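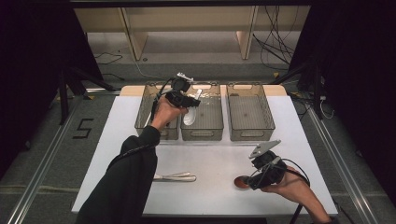
Sorting table with both hand-held grippers in use, tongs on the left.

Left gripper jaw reading jumps to fully open while still closed
Dirnero Help > Hand tools and grippers > Faults
Posted by Skarphéðinn Kirkegaard

We have two hand-held grippers on a table task where you pick up small items and put them in baskets. Each one has a cable running back to a logger box (Mwakyusa, the older one with the screw-down lid). Recording is done in Skevow.

The right one is fine. On the left one the jaw reading goes wrong. It will track properly for a while and then jump straight to the open value, 2,000 on our scale, when the jaws are plainly shut on something. Sometimes it comes back by itself after a second. Sometimes it stays there until I stop the recording and start a new one. There is no error message in Skevow when it happens, so I only found out when I played back a day's work and saw the gripper apparently wide open and carrying a spoon.

What I have tried so far:

Swapped the two ports on the logger. The fault stayed with the left gripper.
Restarted everything.
Cleaned the connector with a dry cloth.
Zeroed it again from the settings page.

It happens most with long metal items like tongs and hardly ever with the light stuff. I had 7 bad recordings on Thursday and 3 the day before. In one of them the value stuck at 1,268 instead of 2,000, which I can't explain at all.

These recordings are going to be used to set up an arm to do the same job, so I don't want it learning that the jaws are open when they are holding something. Is this the sensor, the cable or the software? I would like to avoid sending it back if I can, as we only have the pair.

Primo Marino

Probably a bad sensor. I had one go on a different make and it did much the same. Replace it and see. You could also try updating Skevow if you are on an old version.

Ginevra Villa

I would look at the cable before buying a sensor. You have already ruled out the logger port by swapping them over, which leaves the cable, the plug at the gripper end and the sensor itself.

The bit about tongs is a clue. When you pick up something long you turn your wrist further than you do for a small item, and the cable gets bent hard where it comes out of the grip. If one of the wires has cracked inside the insulation, it will work with the wrist straight and drop out when bent. You usually can't see this from the outside.

To test it, take the gripper off the job and put it on a bench with nothing in the jaws. Open the live value page. Close the jaws and hold them closed with an elastic band. Then leave the jaws alone and bend the cable slowly with your fingers, starting at the grip and working along a few centimetres at a time. If the number moves, you have found the place. Do the same at the plug, with a gentle push from each side.

If nothing happens, take the band off and open and close the jaws slowly through the whole travel. A worn sensor tends to go wrong at the same jaw position every time. If the number misbehaves at one particular opening and nowhere else, then Primo is right and you want a sensor.

The 1,268 could simply be the last good value before the signal was lost. Some loggers hold the last reading and some go to the end of the scale, and a break that comes and goes can give you either. I wouldn't read too much into it.

When you fit a new cable, leave a small loop of slack at the wrist and tie it loosely to your cuff. Ours are done that way at Plikudwood and they last a good deal longer. Don't pull the tie tight or you just move the bend somewhere else.

As for the recordings, throw the bad ones out. I wouldn't try to repair the jaw values by hand. If the fault has been there a while, go back through the older ones too and look for any sudden step to the open value.

Skarphéðinn Kirkegaard

Thanks, did the elastic band test this morning. The number jumps when I bend the cable right next to the grip, every time. Full travel with the cable held straight is smooth. New cable ordered. I'll keep the left one off the table until it comes.

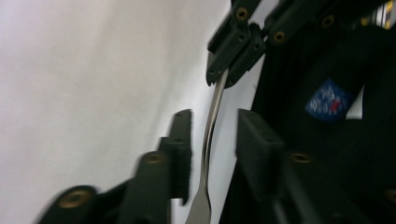 Do I have to zero the gripper again after changing the cable, or does it keep the old setting?

It should be zeroed again. Shut the jaws fully with nothing between them, press zero, then open them all the way and check that the top value comes up as well. Make one short recording and play it back before you carry on with the job.

Slamet Tjoa

Same fault here, also on the left hand, and mine was the plug. One pin had been pushed back into the housing, so it only touched some of the time. Worth looking at with a torch before you wait for a cable. I would also ask whether there is a setting to stop the recording when the value changes too fast. I couldn't find one in Skevow but I haven't looked in the latest version.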